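Subject: Re: [flurcombe-hall] Table tops and the February booking
Date: Sep 17, 2025

On Wednesday morning a member wrote:

> Does anyone know if the tables in the back room can be
> sanded and oiled, or are we stuck with whatever finish
> they came with? Ours at Timley got sticky after one coat
> of the wrong stuff and I don't want to do that again.
> Also, how many chairs are there? We have 85 coming.

You can oil them if the top is bare wood or has been oiled before. If it was varnished, the oil will sit on the surface and stay tacky, and I suspect you had that at Timley. Put a drop of water on a spot near the edge and leave it for 5 minutes. If it beads up, there is still a finish on there and it has to come off first.

For taking the old finish off, start with 80 grit and go up to 120, then 180. Stop there. Anything finer closes up the grain and the oil doesn't soak in as well. Wipe with a damp cloth between the last two grits, let it dry, and sand lightly again.
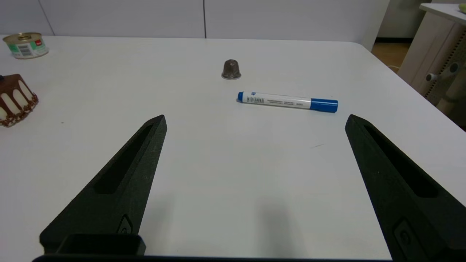 Gripper above one of the tables.

Thin coats. Wipe off whatever hasn't soaked in after 20 minutes, and lay the rags out flat outdoors to dry. Don't ball them up in the trash, they can catch fire on their own. We used Pillolari hard oil on the long tables at the Lewis Street hall and it came to $139 for the cans, with a little left over. Two coats, a day apart, then a week before anyone put a hot dish on them.

On chairs, the booking sheet lists 272 for the whole building, but that includes the stacks in the upstairs closet, and the key for that has to be requested ahead of time. For 85 people you should be fine with what is downstairs. Please put them back in stacks of eight. Taller stacks tip over when the cart goes over the door sill.

The February date is still open as far as I can see. Send the form to the bookings address, not to this list.

Flurcombe hall bookings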